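Open House at Stekbridge: An Afternoon of Folding

I'll admit I went to the Stekbridge open house mostly for the cake. I stayed for the laundry! The Guno building on Abernathy Street has 2 floors of rooms set up like an ordinary home, and they let you wander in and out as you please (shoes off, please, there's a basket for your keys).

The kitchen was mobbed, so I headed upstairs to the bedroom, and I was sold as soon as I saw the bedding. Pink floral sheet, a rose-covered bolster, a plaid quilt, and a pillowcase with smiling hearts that says "Turn off worry." I want that pillowcase. Kids' pants were laid out flat on the bed, royal blue on top with red legs and a dark web sort of pattern, and my nephew would live in them.
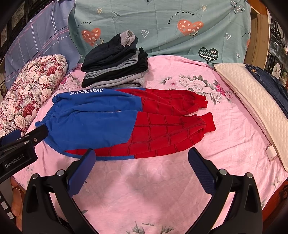

Folding on the bed

I've always folded on the kitchen table, standing up, grumbling. A bed gives you so much more room, and you can keep your finished stack up by the pillows where it's out of the way. The black and gray pile up there was a lot tidier than anything in my closet, I can tell you.

Pants are the easy part, if you ask me. Leg over leg, cuffs up to the waistband, done. It's the big soft things that get me, like the blue fleece with the red part at the end. Spread out, it took up a huge piece of the bed, and fleece never wants to lie flat (mine puffs right back up the minute I let go). I'd start by smoothing the creases out toward the edges and worry about the pointy red end last.
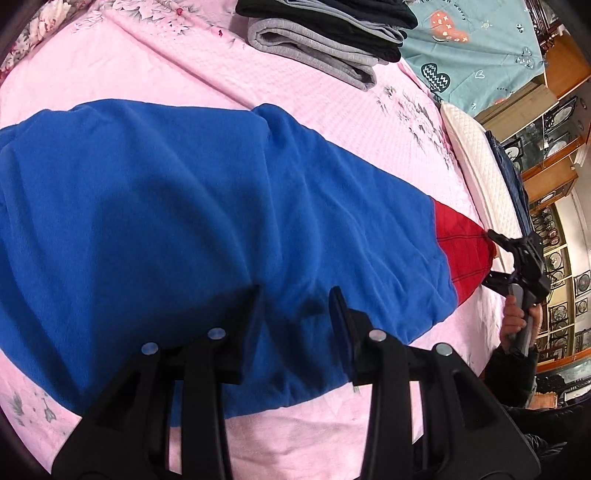 Kadir Kılıçarslan

Afterward I went down for my cake, lemon, very good, and got talking with a couple from Ratadcombe about whether fleece should be rolled or folded. They roll. I'm still a folder, but I did go home and try it on 2 sweatshirts and they're sitting nicely in the drawer so far.

Doors close at 4, and the number 14 bus stops right outside. Get there early if you want to see the kitchen.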